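Fake tulips look stiff and lopsided in the vase – how do you arrange yours?

Posted by Plovar
Tuesday, August 4, 2026

Hi all! I finally gave in and bought a bunch of red artificial tulips for my white table, and I love the color so much more than I expected. It wakes up the whole room! My trouble is the arranging. I have a ribbed dark gray vase, a cylinder that narrows slightly toward the base, and whenever I drop the bunch in, everything leans to one side and the leaves get squashed against the rim. Do I cut the stems? Bend them? I'm scared to cut because I can't undo it. I'd also love to hear whether you keep the bunch together or split it up.

Parri
56 posts

Oh, red tulips on a white table, good choice! Please don't cut anything yet. Most fake stems have wire inside, so you can fold up the bottom inch or two and try the height first. I keep mine bunched and lower the whole thing in from straight above, holding it high up near the blooms, and tug the leaves out over the rim last.

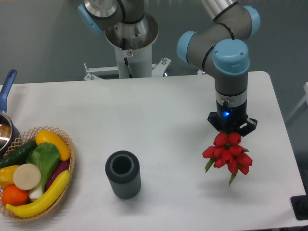 Red tulips and a dark gray vase on a white table

Then the fun part – bend each stem a little, and make every bend different. Real tulips flop and wander, so let one or two stick out sideways and leave a leaf drooping. If the bunch still leans, your vase is too wide for it. Fill the bottom third with dry rice or clean pebbles and push the stems down into that. I did this with a tall vase in my hallway and it hasn't tipped once, even with the door banging all day.

One more thing: new ones often come flattened from the box. A hair dryer on low for 35 seconds or so loosens up the leaves. Keep it moving!

Erusberg
721 posts

Seconding the pebbles, they add weight too. I do split mine, five in the vase and the rest in a jug in the kitchen. Odd numbers look better to me but try it and see.

Lirnton

just get a narrower vase lol. mine was from a thrift store and it fits great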